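Cahier d'atelier — club robotique, projet « Plorari »
01/10/2023

Dimanche studieux, donc, et je note tout ce soir avant d'oublier (Yiğit, si tu lis ça avant mercredi : les fichiers sont sur la clé bleue, pas dans le dossier partagé, j'ai encore perdu mon mot de passe).

On reprend là où on s'était arrêtés : la descente verticale. La dernière fois, la pince arrivait de biais à cause du décalage dans le repère outil, et Kadir avait passé la fin de séance à corriger à la main, point par point. Ça marchait, mais au prix de sa bonne humeur ! J'ai refait la mesure du repère ce matin avec la méthode de la pointe, quatre orientations, et j'ai trouvé 2 mm d'erreur en Z et presque rien ailleurs. Deux millimètres, ça paraît ridicule, sauf quand on vise le bord d'une tasse.

Ensuite, la vitesse. Kadir voulait qu'on reste à fond pour gagner des points de chrono au concours Condori, moi je voulais ralentir sur les derniers centimètres. On a fait moitié-moitié : rapide en approche, lent à partir du point d'attente. J'ai ajouté le paramètre dans le fichier de config, ligne 1137 (oui, le fichier est devenu monstrueux, il faudra vraiment le découper un jour). Valeur actuelle : 10 % de la vitesse max. Ne la changez pas sans l'écrire ici, s'il vous plaît. 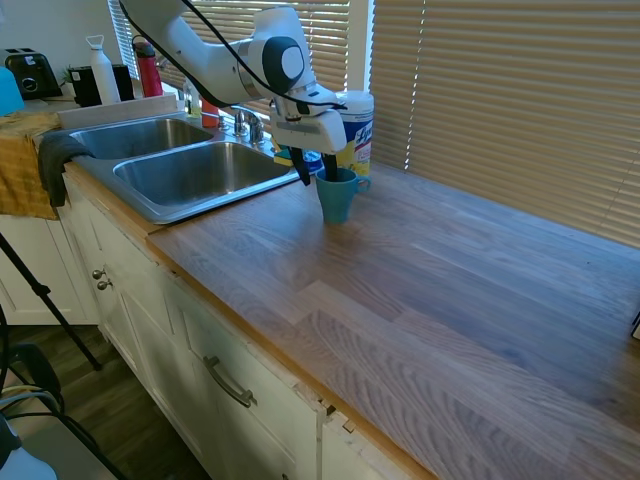 La prise par le bord, c'est mon dada depuis le début et je continue à la défendre. Le règlement Condori n'impose pas de point de saisie, il demande seulement que l'objet soit reposé debout dans la zone. Prendre la tasse par l'anse obligerait à connaître son orientation, alors qu'avec un doigt à l'intérieur du bord et l'autre juste à l'extérieur, on se moque un peu de savoir où regarde l'anse. Le revers, c'est l'épaisseur : il faut que le doigt extérieur descende sans toucher la paroi, et avec de la céramique je préfère largement une ouverture trop grande à un choc. J'ai donc élargi l'ouverture de départ dans le script.

Bilan de la série : 13 essais, tous notés dans le tableau de Yiğit. Deux ratés, le 4 et le 9. Pour le 4, c'est ma faute, j'avais oublié de recharger la config après modification (classique). Pour le 9, je ne sais pas. La pince s'est refermée, le log dit « prise OK », et la tasse est restée sur le plan de travail. Je soupçonne le seuil de courant, qui est peut-être trop bas : les doigts forcent un peu l'un contre l'autre et le programme croit tenir quelque chose. À vérifier en fermant la pince à vide, plusieurs fois de suite, et en comparant les courbes.

Côté vision, rien touché aujourd'hui. La position de la tasse est toujours saisie à la main. Le module Vumlow de Yiğit tourne sur son portable mais il me sort des coordonnées dans le mauvais repère, et je n'ai pas eu le courage de m'y plonger seule. On regarde ça ensemble mercredi ?

Question de Kadir, que je recopie pour ne pas la perdre : est-ce qu'on garde la même tasse pour tout le concours ou est-ce qu'il faut s'entraîner avec plusieurs diamètres ? Le règlement dit « un récipient du quotidien », débrouillez-vous avec ça. J'ai écrit aux organisateurs.

À faire :
fermeture à vide, relever le courant
repère caméra / repère base (Yiğit et moi)
essayer un verre en plastique et un bol
sauvegarder la config AVANT de toucher à quoi que ce soit
rendre le pied à coulisse au labo Cimemetti, ils l'ont réclamé deux fois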